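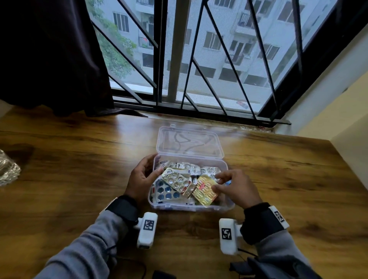 Home Medicine Box: Sorting and Storage Notes

Contents
1. What this covers
2. Files
3. Item types
4. Sorting rules
5. Where the box goes
6. Known gaps
7. Contact

1. What this covers
This folder holds the working notes for keeping a household medicine box in order. The box is a clear plastic one, kept in the desk and brought up to the desktop for sorting. Most of what goes in it is blister packs that have lost their cartons, which makes it hard to tell one from another. The notes started as a page Sunee Yimyam wrote for the Phuthong apartment and were later extended for two other homes.

The notes deal with storage only. They say nothing about dosage or which medicines to take. Ask a pharmacist for that.

2. Files
readme.txt – this file
items.csv – one row per pack or carton, up to 300 rows
labels.txt – the short names used in items.csv
changes.txt – what was edited and by whom

Columns in items.csv: short name, form (tablet, capsule, other), packaging, expiry month, carton kept (yes/no), leaflet kept (yes/no), remarks. Leave a cell empty if you can't read the pack. Do not guess an expiry month from the other packs in the box.

3. Item types
There are 17 short names in labels.txt. The ones that cause the most trouble:

foil-full: foil sheet with every pocket still sealed
foil-part: foil sheet with some pockets punched out
foil-empty: nothing left in it, goes in the trash
clear-front: pockets you can see the pills through
leaflet: folded paper, loose or still in its carton
carton-small: any box shorter than a blister sheet

Color is a remark and never a short name. Theerawat Phetsri's first list went by color and had two different tablets under the same entry.

4. Sorting rules
Open the lid all the way and work through the pile by hand. Pull out the foil-empty sheets first. They take up a lot of room and catch on the others.

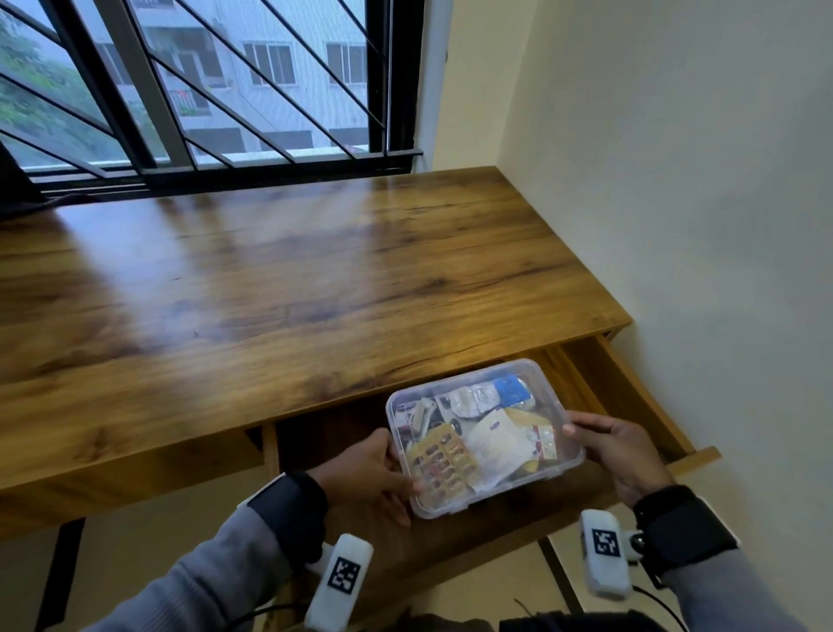 Leaflets stay with the box even when the carton is gone. Fold them flat and put them next to the pack they belong to. If you can't match a leaflet to a pack, write "unmatched" in the remarks and keep it until the next sort.

Do not cut blister sheets to make them fit. The expiry date is often stamped at one end only.

5. Where the box goes
In the desk drawer. Homes with small children should use a locked cabinet instead – the Grastlow copy of these notes has a section on that.

6. Known gaps
Bottles and tubes are not covered. Some remarks are still in Spanish in Benjamín Jara's rows.

7. Contact
Corrections to Lamai Jitpraphai. Last full check of items.csv was in October.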